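Herkis Programme: Safe Working Practice for Mobile Manipulators in Shared Kitchens
Progress report to the Plenitz Fund, second reporting period
Prepared by Dorothy Entwistle, Programme Manager

1. Purpose of this report

The grant agreement requires a written account of progress at the end of each reporting period, together with a statement of spending and any changes to the plan of work. The present report covers the period from February to the date of issue. It should be read alongside the first report, which set out the scope of the draft code of practice and the reasons for choosing kitchens and drinks areas as the first setting.

2. Summary of progress

The draft code has moved from version 1 to version 2. All sections are now written in full, with the exception of Section 9 (Handing Over to Night Staff), where the text is still in outline. Trial use of the code has begun at the Gomness site and will begin at the Østergaard site once the local risk assessment has been signed. The programme is on schedule in respect of drafting and behind schedule in respect of site trials.

By the end of the period, 602 supervised task runs had been logged against the draft rules. Each run is recorded on a single sheet giving the task, the operator, the rule in force and any stop. The target in the grant agreement is 3,000 runs over the life of the project. We consider that the target can still be met if Østergaard is able to open on the revised date, and we will write to the Fund separately if that date moves again.

3. The draft code

Version 2 is arranged in 10 sections. The main changes from version 1 are as follows.

Section 3 (Clear Space) formerly asked for all counters to be emptied before a run. Operators at Gomness reported that this made the trials unlike ordinary use, and that it encouraged people to put items on the floor. The section now separates items that must be removed (knives, open containers of hot liquid, medicines) from items that may stay, provided that they are entered on the run sheet.

Section 4 (Water and Power) is new. It covers work within reach of sinks, kettles and coffee machines. Trailing leads must be noted before the run and either secured or kept outside the working area of the arm. Kettles are to be treated as hot unless the operator has checked them in person. Any spill within reach of a lead is a stop.

Section 5 (Stopping) has been shortened. Version 1 listed several kinds of stop, and operators did not use them consistently. There are now two: a pause, which the operator may release, and a full stop, which only the site lead may release.

Section 6 (Crockery and Glass) sets out what is to be done with cups and mugs that have fallen over. Under the revised wording, a tipped item may be left in place if it is whole and away from the counter edge. A glass item that falls is removed by hand after a full stop. Mandla Van Wyk has asked that the meaning of "away from the edge" be settled before version 3, and we agree that the present wording leaves too much to the operator.

Section 8 (Tools and Spare Parts) requires a fixed place for hand tools at each station. It does not yet say whether that place may be within reach of the robot. Views at the two sites differ. The matter is carried forward to the next period.

4. Site trials

Gomness. Trials have taken place in the staff drinks area under the supervision of Unnur Sveinbjörnsson, who acts as site lead. The tasks are limited to moving cups, mugs and closed containers on the counter. No hot drinks are prepared during logged runs. There were no injuries in the period. Two full stops were called, both for persons entering the working area without notice, and the floor marking has since been renewed. 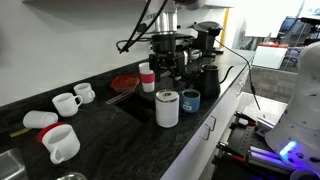
Page last changed: Jun 8, 2021

The counter at Gomness is of the kind for which Sections 3, 4 and 6 were written. Mugs stand upright or on their sides within a short distance of a sink, a gooseneck kettle is on the same surface as the cups, and a black cable crosses the stone and hangs down past the cabinets. The open question under Section 8 also arises at this station, where tools rest on a perforated metal board close to the body of the robot.

Østergaard. The station has been built and inspected. Yolanda Alvarado has been appointed site lead and has completed the operator course. The local risk assessment was returned with comments on access for cleaning staff, and a revised copy has been submitted.

5. Training

Kiều Đoàn has rewritten the operator course to match version 2. It now includes a practical test in which the trainee must prepare a counter, complete the run sheet and call both kinds of stop. Staff who trained under version 1 will take the practical test only.

6. Spending

Spending is within the approved budget. There is an underspend on travel and a small overspend on printing. We ask the Fund's agreement to move the unspent travel money to training.

7. Work planned for the next period

Complete the text of Section 9.
Agree wording on distance from the counter edge (Section 6).
Settle the position of tools (Section 8) and report the decision to both sites.
Open trials at Østergaard.
Circulate version 3 to site leads for comment.

8. Matters for decision by the Fund

The Fund is asked to note the progress set out above, to approve the transfer described in part 6, and to confirm whether version 3 may be shared with outside bodies in draft. Queries on the run sheets should be sent to the programme office, marked for the attention of Dorothy Entwistle.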